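Apprentissage par démonstration (robotique)

L'apprentissage par démonstration, appelé aussi programmation par démonstration ou apprentissage par imitation, désigne un ensemble de méthodes dans lesquelles un robot acquiert une tâche à partir d'exemples exécutés par un opérateur humain. L'opérateur conduit le bras, à la main ou à distance, et le système enregistre les mouvements ainsi que les images des caméras. Un modèle est ensuite calculé à partir de ces enregistrements, puis exécuté sans intervention humaine.

La méthode se distingue de la programmation classique par points, où un technicien saisit une suite de positions fixes que le bras reproduit à l'identique. Une démonstration isolée peut être rejouée de la même façon, mais l'usage du terme « apprentissage » suppose en général plusieurs exemples et une certaine capacité à traiter des situations de départ différentes.

Modes de démonstration

Guidage manuel

Dans le guidage manuel, ou enseignement kinesthésique, l'opérateur saisit le bras et le déplace directement. Les moteurs compensent le poids des segments et opposent peu de résistance. Les angles articulaires sont relevés à intervalle régulier. Le procédé ne demande pas de matériel supplémentaire et l'opérateur perçoit les contacts à travers la structure du bras. Il présente deux limites connues : les mains de l'opérateur apparaissent dans le champ des caméras, et les gestes rapides sont difficiles à produire en raison de l'inertie de l'ensemble.

Téléopération

Dans la téléopération, l'opérateur agit sur un dispositif de commande séparé : manette, souris à six axes, contrôleurs de réalité virtuelle ou bras meneur. Ce dernier est une réplique, souvent réduite, du bras à commander ; ses articulations sont munies de codeurs et le bras suiveur en reproduit les angles. Le champ des caméras reste dégagé, ce qui rapproche les images enregistrées de celles que le modèle recevra lors de l'exécution. En contrepartie, l'opérateur ne sent les contacts que si le dispositif comporte un retour d'effort.

Démonstration passive

L'opérateur exécute la tâche avec ses propres mains ou avec une pince instrumentée, sans robot. Les trajectoires doivent alors être transposées à la géométrie du bras, étape appelée mise en correspondance.

Poste de travail

Un poste de démonstration comprend au minimum un bras, un préhenseur, une surface de travail et une ou plusieurs caméras. Les bras à six axes sont fréquents. Le châssis est souvent monté en profilés d'aluminium rainurés, qui permettent de déplacer les supports sans perçage. Un arrêt d'urgence est placé à portée de l'opérateur.
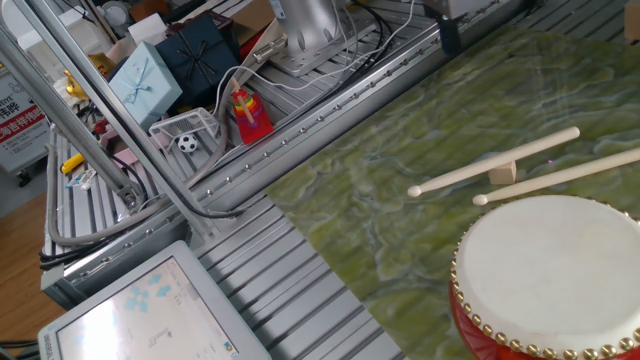
Les caméras fixes doivent conserver la même position pendant toute une campagne. Un déplacement de quelques millimètres suffit parfois à dégrader les résultats d'un modèle entraîné sur les premières prises. Certains laboratoires ajoutent une caméra au poignet, qui suit le préhenseur et donne une vue rapprochée de l'objet saisi.

L'arrière-plan fait l'objet de pratiques divergentes. Une partie des équipes le maintient neutre afin de réduire les sources d'erreur. D'autres le laissent varier, en considérant qu'un modèle entraîné devant un fond uniforme s'appuie sur des indices absents ailleurs.

Déroulement d'une campagne

La tâche est d'abord décrite par écrit, avec un état initial, un état final et un critère de réussite. L'opérateur effectue ensuite une série de prises, appelées épisodes. La position des objets est modifiée entre les épisodes selon un plan établi à l'avance ou par tirage aléatoire. Les épisodes manqués sont supprimés ou conservés avec une étiquette distincte, suivant l'usage prévu.

Le protocole Nurnico, rédigé par İlker Kurtuluş, prévoit 300 épisodes par tâche, répartis en séries de 20. Une pause est imposée entre deux séries, la fatigue de l'opérateur se traduisant par des trajectoires plus hésitantes. Le texte demande aussi que 12 épisodes de chaque tâche soient réservés à la vérification et exclus du calcul du modèle. La version en usage est celle du 9 août ; la précédente, diffusée en mai, ne fixait pas de règle pour les pauses.

Tâches avec outil

Les tâches avec outil forment une catégorie à part. Le robot doit saisir un objet intermédiaire, puis agir sur un second objet au moyen du premier. La position de la prise le long du manche modifie la portée et l'angle de l'outil, et une petite erreur à la saisie se retrouve amplifiée à son extrémité. 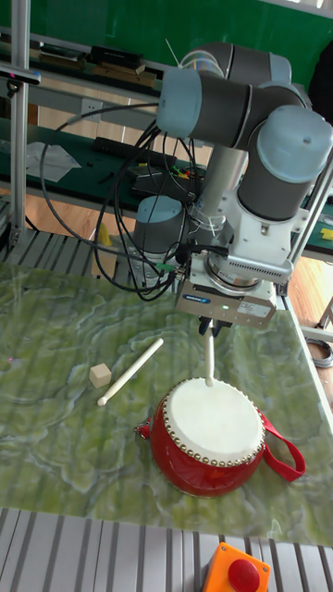 La frappe d'un tambour est employée dans ce cadre. La baguette est mince et peut pivoter entre les doigts du préhenseur au moment du choc. Le contact avec la peau est bref, et une fréquence d'enregistrement trop basse peut le manquer entièrement. Le critère de réussite est parfois sonore : un microphone relève les coups, dont le nombre et l'espacement sont comparés à la consigne.

Une pince parallèle tient la baguette sans reproduire le jeu du poignet humain. Le rebond, qu'un musicien laisse venir en relâchant les doigts, doit être obtenu par le mouvement du bras entier ou par une commande plus souple des articulations. Le jeu de tâches Esex sépare pour cette raison la saisie de la baguette, la mise en position au-dessus de la peau et la frappe proprement dite, chacune étant notée à part. 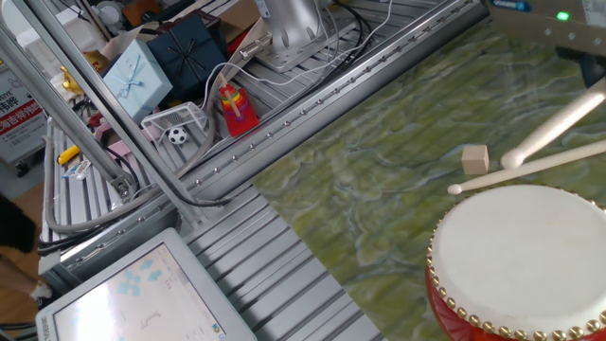
Tambour rouge, baguettes et petit cube de bois sur le plan de travail, près de la base du bras.

Limites

Un modèle obtenu par imitation reproduit aussi les défauts des démonstrations. Lorsque deux opérateurs résolvent la même tâche de manières différentes, le calcul peut aboutir à une trajectoire moyenne qui ne convient à aucune des deux. Les erreurs s'accumulent en outre au cours de l'exécution : un léger écart conduit le bras dans une situation peu représentée dans les données, où l'écart suivant est plus grand. L'ajout d'épisodes de correction, enregistrés à partir d'états dégradés, atténue cet effet.

Voir aussi

Bras meneur
Commande en impédance
Jeu de tâches Esex
Retour d'effort
Téléopération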